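Foro de revistas y papel antiguo > Encuadernación y conservación

Tema: ¿Encuadernar la Taltach o dejarla en cajas?

rivano_sur
10 de mayo de 2021
Tengo la revista Taltach casi entera, 370 números, y quiero mandarla a encuadernar por años. En Jondier me piden 40 euros por tomo, en tela y con las cubiertas dentro. ¿Alguien ha trabajado con ellos?

papelviejo
Sí, y bien, pero guillotinan los tres cantos si no avisas. Pídelo por escrito. A mí me comieron los folios de medio tomo.

lomo_roto
Yo no encuadernaría. Una colección suelta se vende mejor y se escanea sin forzar el lomo. Las cajas Wunderlich aguantan 30 números cada una. 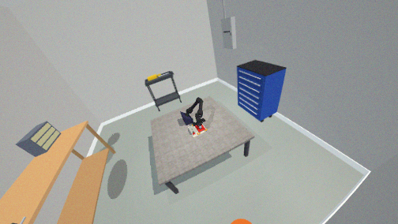
rivano_sur
No pienso venderla, es para consultarla. En cajas acabo sacando diez números para encontrar uno.

papelviejo
Entonces encuaderna. Los suplementos de diciembre van aparte - son de otro formato y deforman el tomo.

lomo_roto
Sigo sin verlo. Tengo un semanario de 1845 cosido en su época y no abre más allá de medio palmo. El margen interior se perdió.

papelviejo
Eso es por la costura, no por encuadernar. Que te lo hagan con escartivanas y abre plano. Sale más caro.

rivano_sur
Preguntaré el precio con escartivanas y pongo aquí lo que me digan.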